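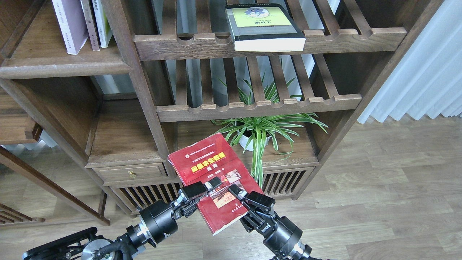
双臂夹着一本磨旧了的红皮平装书，后面就是我们的老书架。

首页　本期目录　工坊近况　安全角　读者来信　往期　订阅

安全角｜夹爪越夹越紧的那个下午

各位老朋友、新朋友，好久没有在安全角写这么长的东西了。上一期结尾我说过，这一期要聊聊窗帘边上那套双臂理书的进展，本来想写得轻松一点，讲讲它怎么学会对付软塌塌的平装书，结果稿子写到一半，出了件事，只好把前面的都收起来，先讲这件。好在人没有受伤，书有一本的书脊裂了，吊兰掉了几片叶子，机器也好好的。不过我越想越觉得应该原原本本写下来，因为在各处做类似活儿的朋友不少，说不定你们那里也埋着一样的毛病，只是还没轮到它冒出来。

先给新订阅的朋友补一点背景（老读者可以跳过去，去泡杯茶）。我们Vinen小组在诺坎，也就是Norkham的那间家居房里，摆的是一套按普通人家样子布置的家具，深色的木书架，层板是一条一条木条拼的，前沿锯成一个一个圆圆的小波浪，下面有小抽屉，还有一盆吊兰，长得比谁都精神。双臂要做的事情说起来很平常：把平躺在层板上的书拿起来，转正，再竖着放回上面那一格。项目内部叫Fluria，这名字是谁起的，大家已经争不清楚了，反正叫顺了口。

平常归平常，书这个东西，真是很难伺候的。硬壳书还好，夹住就是夹住了。平装书一夹就弯，薄册子更麻烦，夹松了往下滑，夹紧了当中鼓起一个包，两只夹爪之间只要差一点点，它就像一张弓似的绷在那里。所以我们很早就决定，凡是软的书，一律两只手一起拿，一边一只，力气要小，而且两边要互相商量着来。所谓商量，就是两只夹爪各自报告自己手指上的夹持力，控制程序拿这两个数去算，谁紧了谁松一松，谁松了谁补一补。平时这套办法很好用，好用到我们都有点忘了它全靠那两个数是准的。

那天下午的任务是软书专场。书是大家从家里搬来的旧书，有的封面都磨白了，边角翘着，正好拿来考它。上午跑得很顺，午饭后换了一批，也顺。Mandla Oosthuizen坐在旁边的小凳子上记笔记，我在桌子那头看曲线，一边看一边还在跟他商量晚上要不要去吃面。

然后我听见“咔”的一声，不大，像有人在隔壁掰一块饼干。

等我抬头，两只夹爪夹着一本平装书停在层板前面，书已经弯得很厉害，中间拱起来了，书脊那里张开一条口子。再过了一下，左臂往书架那边一冲，手腕蹭过了吊兰的叶子，紧接着看门狗程序动作，两条臂都停住。整个过程，从那声响到全停，记录上是600毫秒。写下来觉得很短，可是在现场的人都知道，这600毫秒里面能发生的事情，实在是太多了。

真正让我后背发凉的是另外一件。就在那之前一会儿，Mandla看见吊兰有几根叶子从木条缝里钻上来，搭在要放书的那一层，他就站起来，伸手想把叶子拨下去。他的手已经过了地上那条黄线，听见响声，本能地缩了回来。按我们自己的规矩，臂在运行的时候，手是不能过那条线的。可是那时候两条臂一动不动地停在半空，看上去就像在等人，他以为是一段任务做完了，暂停了。后来他自己在复盘的时候第一个说了这件事，讲得很细，连当时脚踩在哪里都讲了，我很感激他。要是他不说，我们光看力的曲线，是看不出有人的手在那里的。

所以这篇文章要讲两件事，一件是夹爪为什么会越夹越紧，一件是人为什么会把手伸进去。两件事碰在一起是运气不好，可是分开看，每一件都早就在那里等着了。
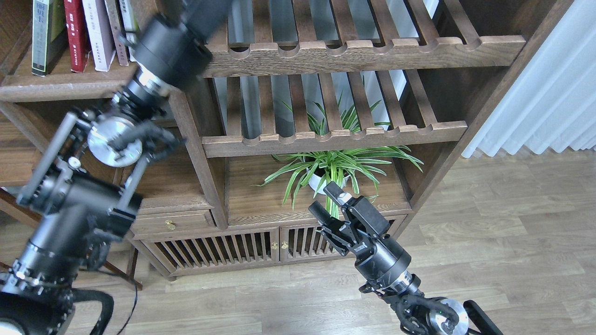 书架、吊兰和两条臂，右边夹爪的手指正朝着吊兰那个方向。

先讲夹爪。

夹爪里面测力的那一套东西，用久了零点会慢慢跑，这是老毛病，做这行的都知道。天气一变，机器一热，明明什么都没有夹，它也报一点点力。所以我们用的固件里有一个自动归零的功能，每夹合600次，就找一个空当，把当时的读数当成零，从头算起。这个功能是Howlader那边的朋友帮我们改的，他们负责夹爪的固件和备件，人很热心，半夜发邮件去问也有人回。功能装上去以后，漂移的毛病一下子就好了，我们高兴了好一阵子，上上期还在这里夸过它，有心的读者可以去翻。

毛病就出在“找一个空当”这几个字上。什么叫空当呢？我们心里想的空当，是手里没有东西、两根手指张开、谁也没碰着谁的时候。程序里写的空当，是这条臂有一小段时间没有动。当初单臂抓积木的时候，这两个意思刚好是一样的，因为单臂手里拿着东西的时候总是在走，只有放下了才会歇着。谁都没有想过它们会不一样，包括我在内，我还是在那份改动上签了字的人，这个得老老实实地写上。

换成两只手一起拿软书以后，情形就变了。两条臂要互相等，左边到位了等右边，右边到位了等左边，有时候规划程序还要多想一会儿，看看前面那块波浪形的层板边会不会碰着书角。这时候书夹在手里，臂却是不动的。要是第600次夹合恰好落在这么一次等待上，归零程序跑出来一看，臂没动，好，空当，于是它就把“正夹着一本书”的力，认认真真地记成了零。

接下来的事情，诸位大概已经猜到了。左边夹爪本来用着3牛的力，刚刚好，归零以后它报告说，我这里没有力。控制程序一听，以为书要滑了，赶紧叫它加力。它加了，读数上来一点，可是比目标还差一截，再加。右边那只的读数是准的，它感觉到书在变弯、在往左边跑，按规矩它也要跟着调整，于是两边你来我往，每一步都是照章办事，每一步都让书更难受一点。最后书脊先受不了，裂开了，夹着的厚度忽然变小，左臂原来顶着的那股劲没有了对手，就往书架那边冲了出去。

我第一次把两条曲线叠在一起看的时候，看了很久。右边那条平平稳稳地往上爬，左边那条在中间有一个直上直下的小台阶，从有到无，干净得像用尺子画的。世界上没有哪本书会这样松手。这个台阶在原始记录里清清楚楚，可是我们平时看的那张图是做过平滑的，小台阶被抹成了一个不起眼的小坡，混在别的小坡里面，我从那儿扫过去，只当是书页滑了一下。

后来我们把以前的记录都翻出来查，这一查就查了好几个晚上。类似的台阶，之前就有过，只不过那几次夹的是硬壳书，厚实，夹紧一点它也不吭声，任务照样做完，程序给打了个“成功”。有一次书封上留下两个浅浅的印子，当时还有同事说，大概是手指上的橡皮垫该换了，于是换了垫子，印子果然没有再出现，大家就更相信是垫子的事了。我现在想起来还是有点难为情。印子没有再出现，只是因为后面那些第600次都没有落在书上。

讲到垫子，顺便多说一句，有读者来信问过我们多久换一次。我们的规矩是满3000次夹合就换，不管看着好不好。这次出事的时候两边都没有到数，拆下来看也没有什么异样，所以请不要把这件事记到垫子头上，它已经替别人背过一次锅了。

为什么看门狗要等那么久才动作，也有朋友会问。看门狗看的是两边夹爪读数的总和，超过一条线就停。可是左边那只少报了3牛，总和也就跟着少了3牛，等于说，生病的那个人自己在给自己量体温。真正把它叫停的是后面左臂冲出去的速度，那是另外一条线，管的是关节，跟夹爪没有关系。也就是说，如果书没有裂，臂没有冲，它还可以安安静静地夹下去，一直夹到电机自己喊热为止。这一段我在组会上讲的时候，屋子里安静了好一会儿。

再来讲人的事。

黄线是我们自己贴的，贴了有些日子了，边上都起毛了。规矩也写在门口：臂带电的时候，手不过线，要过线先按暂停，等夹爪回到张开的位置，再进去。这条规矩是好规矩，我到现在也这么认为。问题是，夹爪拿着书互相等的时候，和按下暂停以后，从凳子那边看过去，是一模一样的。两条臂都停着，什么声音也没有，指示灯在我这边的桌上，坐在凳子上的人看不见。Mandla那天等了一会儿，看它不动，又看我在低头跟他讲吃面的事，很自然地就以为我已经按了。而我呢，以为他只是站起来活动活动腿。

我不想在这里怪谁，真的。要怪也要从我怪起，一边跑软书一边聊晚饭，这事我干了不止一回。可是光说以后要小心，也是没有用的，人总有不小心的时候，下午尤其如此，房间里暖洋洋的，窗帘透着光，谁不犯困呢。

所以我们改了几个地方，下面慢慢说给大家听。

头一个自然是归零。现在归零之前要看夹爪的开度，手指必须张到头，而且张到头以后要停一小会儿，读数稳了才算。没有张到头就不归零，等下一次。Howlader的朋友当天夜里就把改好的固件发了过来，附了一封很长的信，信里说他们自己的测试台上从来没有试过拿着东西等待，已经补进去了。我回信说，我们也没有试过，大家一起补吧。

这里面其实还有一个小岔子，值得写一写。新固件装上去的头一个上午，归零一次也没有发生。我们以为装坏了，折腾半天，才发现是软书任务里夹爪从来不会张到头，它为了省时间，放下一本书以后只张开一点点，够拿下一本就行了。于是它老老实实地等那个张到头的时刻，等了一上午也没有等来。后来在任务里加了一个动作，每理完一格，退到书架外面，两只手大大地张开一次，再接着干。好几位来看的朋友说这个动作很可爱，像在伸懒腰。

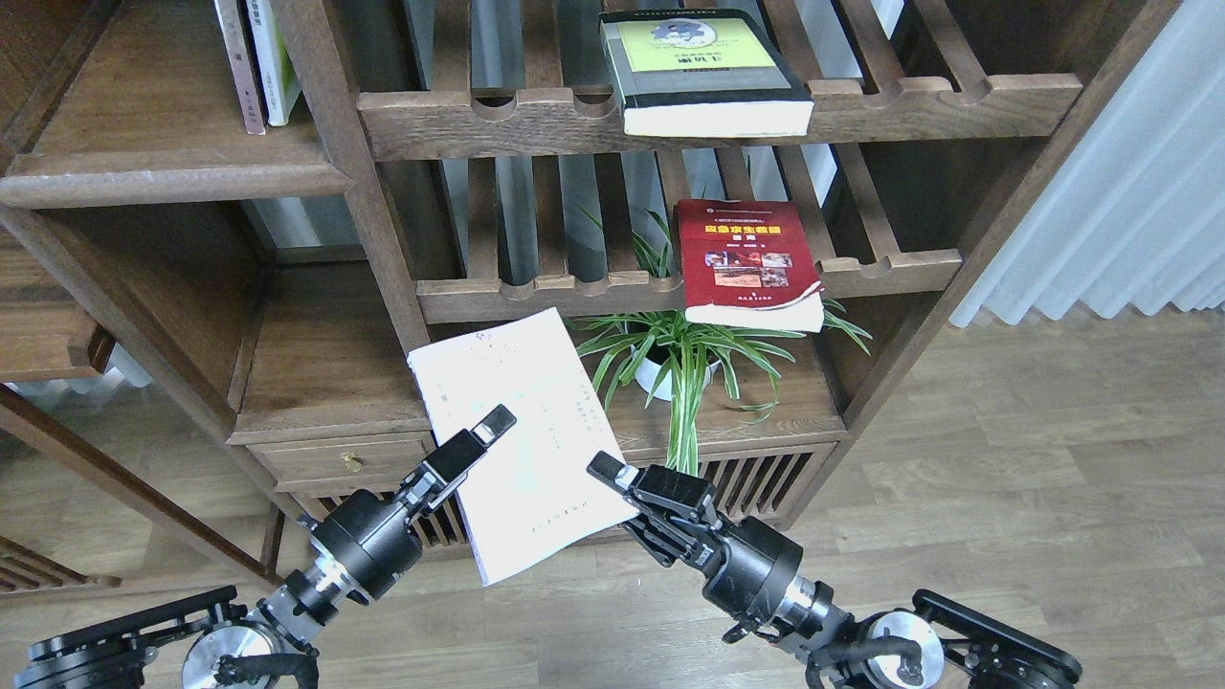
薄册子是最后才放回测试里来的，我们心里最没底的也是它。硬一点的书出了偏差，你从夹爪的电流上多少能看出来，册子却不行，它太软了，几乎不怎么还手，你加一点力，它就多弯一点，力的读数上去得很慢。照Mandla的话说，这种东西是“不会喊疼的”。所以第二个改动主要是为它做的：除了力，我们还盯着两只夹爪之间的距离。拿住一本书的时候记下当时的距离，以后这个距离缩短了，不管力的读数怎么说，都先停下来，不许再加力。书是不会自己变窄的，距离短了，就一定是弯了。

这个办法土得很，土到我一开始都不好意思提出来。可是好处就在于它走的是另外一条路，用的是臂上关节的位置，跟夹爪里那套测力的东西没有一点瓜葛。测力的病了，它还是好的。我们故意把左边夹爪的零点改歪，照着那天的样子又做了一遍，这回书刚开始弯，两边就停了，书脊没有事。我们又把右边改歪，再做一遍，也停了。两边一起改歪的时候稍微慢一点，册子上压出一道浅浅的折痕，Mandla拿回去夹在字典里压着，至于压平了没有，我还没有问他。

看门狗也跟着改了，不再看总和，改成两边分开看，再互相比一比。两只手拿同一本书，不动的时候，左边推多少，右边就应该顶多少，这是中学课本里的道理，差得太多，就说明有一边在说胡话。这条加上以后，头几天误报有点多，主要是翻转书本的时候，书自己的分量一会儿压这边，一会儿压那边。现在我们只在臂停着的时候做这个比较，误报就少下来了，偶尔还有，我们宁可走过去看一眼。

至于人这边，改得最多的是灯和声音。原来桌上的指示灯现在装了两个，一个还在桌上，一个挪到书架那一侧，坐在凳子上抬头就看得见。拿着书互相等待的时候，灯是慢慢闪的，真正暂停了，灯才是长亮。本来还想加一个语音，说“正在等待，请勿靠近”之类，试了半天，大家都被它念得心烦，最后换成了很轻的一下一下的嘀嗒声，像老式的钟。听惯了以后，嘀嗒声一停，反而会抬头看看，这个效果倒是事先没有想到的。

还有就是跑任务的时候旁边要有一个人专门看着，手放在暂停上，不记笔记，不回消息，也不商量晚饭。看的人过一阵换一换，免得犯困。刚开始有同事嫌这样浪费人手，我能理解，我们人本来就少，可是跑软书的这几个礼拜，我还是坚持要这样做，等这套东西攒够了平安的日子，再来讨论要不要放宽。要过黄线的人，不管看着机器停没停，先出声问一句“停了吗”，要等按暂停的人答一句“停了”，才可以伸手。听起来很傻，喊几次就习惯了。

吊兰的事也要交代一下，因为有好几位读者是冲着它订的这份通讯。叶子掉了几片，根没有伤着，浇了水，精神不错。有人主张把它搬走，说它的叶子老是从木条缝里钻出来，挡着放书的地方，要不是它，也不会有人伸手。我们讨论了很久，最后还是没有搬。谁家的书架上没有一点这样那样的东西呢，机器将来要进的就是这样的屋子。何况叶子挡住了层板，该由机器自己看出来，绕一绕，或者干脆停下来请人帮忙，而请人帮忙的时候，它首先得真的停住，两只手张开，退到外面去。所以现在程序里多了这么一步：看见放书的地方有叶子，先把手里的书放到旁边的平层上，退出来，张开手，灯长亮，然后才叫人。慢是慢一点，我们不着急。

对了，有一件小事，写给自己做归零的朋友参考。如果你们的夹爪也有自动归零，请去看一眼它到底在什么条件下归零，不要看说明，看代码，或者直接问写的人。再找一本不心疼的旧书，让夹爪夹住，停在那里不动，把计数器手工拨到快要归零的地方，看看会发生什么。整个测试用不了一顿饭的工夫，记得先把最大夹持力调到最低，人站远一点，暂停握在手里。我们就是做了这个测试，才头一回亲眼看见那个小台阶，它跳出来的时候，书页轻轻地响了一下，跟那天下午的声音有一点像，小得多。

平滑过的曲线也请留个心眼。我们现在桌上开两张图，一张平滑的，看个大概，一张原始的，难看得很，毛毛糙糙，可是台阶都在上面。轮到看图的人要把原始的那一张放在左边，为什么一定是左边呢，因为大家的习惯都是先看左边，没有别的讲究。

那本裂了书脊的书，主人说不要紧，本来就是旧书摊上买的，翻得也差不多了。我用胶带把它粘好，放在桌上，没有再让机器去拿。粘得不大好看，翻到中间还是会自己摊开。Mandla说正好，吃面的时候可以拿来看，不用手压着。那碗面我们到底还是去吃了，晚了一些，店里人已经不多，两个人边吃边在餐巾纸上画那两条曲线，画着画着汤都凉了，老板过来问要不要再热一热。

复盘的完整记录，包括原始曲线、新旧固件的差别、还有我们那份改过的过线规矩，都已经整理好了，想要的朋友回信说一声就行，我会一封一封地发。信里如果能顺便讲讲你们那里的夹爪是怎么归零的，那就更好了，下一期我想把大家的做法凑在一起登出来，署名不署名都随你们。上次有位朋友来信，写了满满几页机械手夹碎鸡蛋的经过，我到现在还没有回，实在抱歉，这几天一定回。

下一期如果不再出什么岔子，就接着讲原来要讲的，怎么把一本躺着的厚书翻起来，竖着塞进两本书中间的空隙里去。这件事我们还没有做好，十回里总有那么几回，会把旁边的书一起推倒，推倒以后它还停在那儿等人，灯长亮着，两只手张得大大的。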